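Put the lights back in the park

Every December the same argument starts up in our house, and this year I have decided to have it in public. The Voyle winter lights should be smaller, and they should go back to the park they came from.

For those who moved here recently, the lights began as a walk. You went in by the bandstand gate, followed the path round the pond and came out near the library. There were lanterns made by the primary schools and a van selling chips. It cost nothing to get in, and if your youngest fell over or needed the loo you were never far from home.

Then Dandomia took over the running of it and moved it to the showground. It is now a drive-through. You book a slot, queue on the bypass, and creep past the displays with your headlamps off and the windows up. The website says there are 561 separate displays. I believe it, and I could describe perhaps three of them to you.

I went on the opening night with my two children and my mother. It cost £20 for the car and another £3 for the radio commentary, which we switched off. We waited 18 minutes to reach the barrier and were through the whole thing before my mother had finished her flask of tea. The tunnel at the end is very good. I don't want to be unfair about that. The people who put it up clearly know their trade.

My complaint is with the car. A child strapped in the back sees one side of everything, and only for as long as the driver behind is patient. You can't go back to look again. You can't meet anyone either. In the park we used to run into half the street, including people we hadn't spoken to since the summer, and the children would go off in a pack and be found later by the chip van. At the showground I recognised one neighbour, by his number plate.

The usual answer is that the park can't take the numbers. Ka-ming Shek, who ran the old walk for years and still gets asked about it, told me the numbers were never the trouble. The trouble was insurance and power, and both could be dealt with if the event were kept modest and spread over more evenings. She first put that to the council in June and is still waiting for a proper reply.

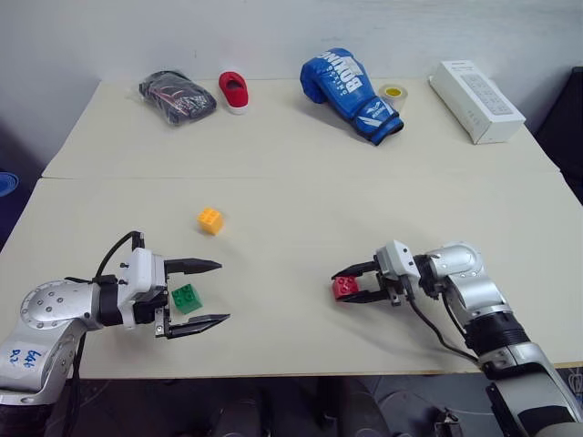 Small children do not need 561 of anything. Mine are five and seven, and their attention goes to whatever they can get close to. Give them three toy building blocks on a bare stretch of table and they will be busy until tea. Give them a mile of flashing reindeer and they ask when we're getting out. The old lanterns were wonky and some leaned badly, but a child could walk up to one and find the one their own class had made.

I know there is money in the present arrangement. Famus sponsors the tunnel, Voleo handles the bookings, and the council gets its share of the gate. Some of that goes on things I would miss. I would still like to see the figures set beside what families are paying, and beside what the town centre shops lose when everyone heads out to the bypass instead of walking past their windows.

There is room for both. Leave the drive-through at the showground for those who like it, and for people who can't manage a walk in the cold, who have been glad of it. But give the park a week of its own, with free entry, school lanterns and no cars. The consultation form is on the council website and at the library desk, and it asks for comments on next year's events. Mine has gone in.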